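Home Builds > Arms and grippers
Thread: Kitchen arm in simulation, now with hole finding

brusthorpe_bodger
Evening all! The sim of my shared workshop build is finally running — kitchen modelled, table modelled, arm moving. Shot from the arm's side of the room:
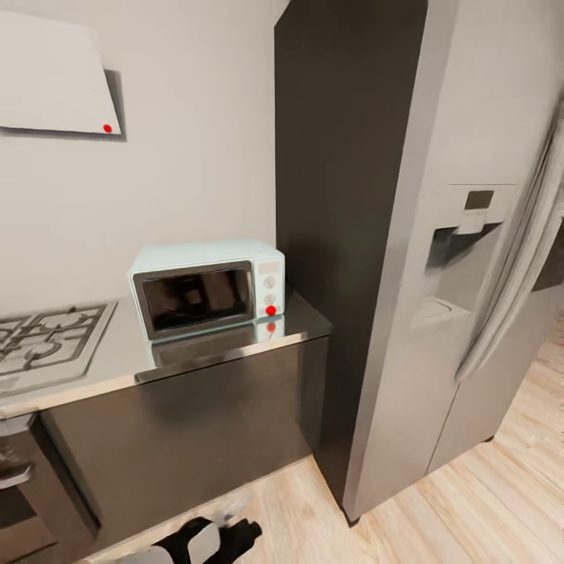

Mint microwave, two dials, red marker at the corner of the panel.

Next job is lining up over a round hole in a dark part on the table. I've had 306 tries so far and I'm loving it.

Flovolitz
Lovely work! I'd drop the markers though. You won't have them in a real kitchen.

brusthorpe_bodger
They're staying for now, I want to know what the arm should be aiming at. Table view:
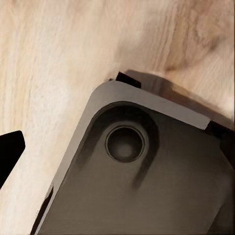
Does the wood grain upset the hole finder?
Only when the contrast is set too high, so turn that down first.

Leonie Heitmann
I disagree with Flovolitz. Markers are brilliant while you're learning. Put one on each thing you care about, hood and hob included, then take them away later. 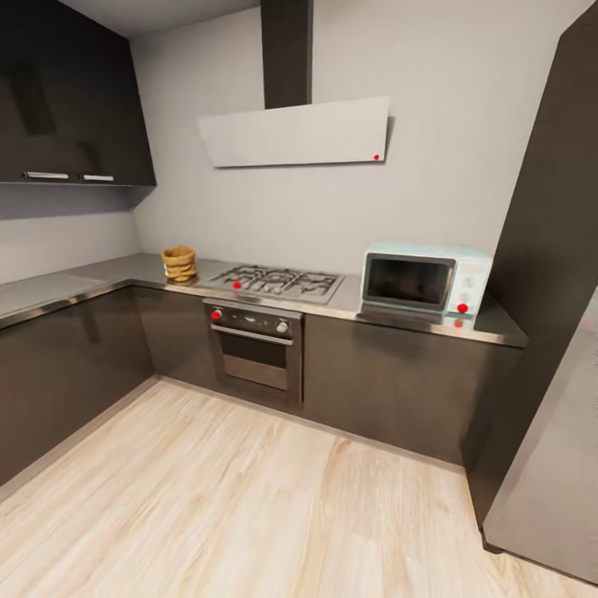
Things to try next
1. Soften the shadows and run it again.
2. Start the gripper from the left, fingers open.

Flovolitz
Fair enough, but hard shadows are good practice. I'd leave them in.

brusthorpe_bodger
Tempted to do both! The shadow edges are quite crisp on this one and I'd like to see how it copes.
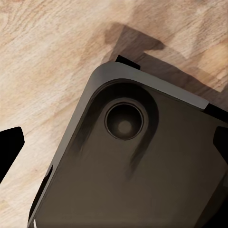 I'll let it run up to 2615 steps overnight and post the log in the morning.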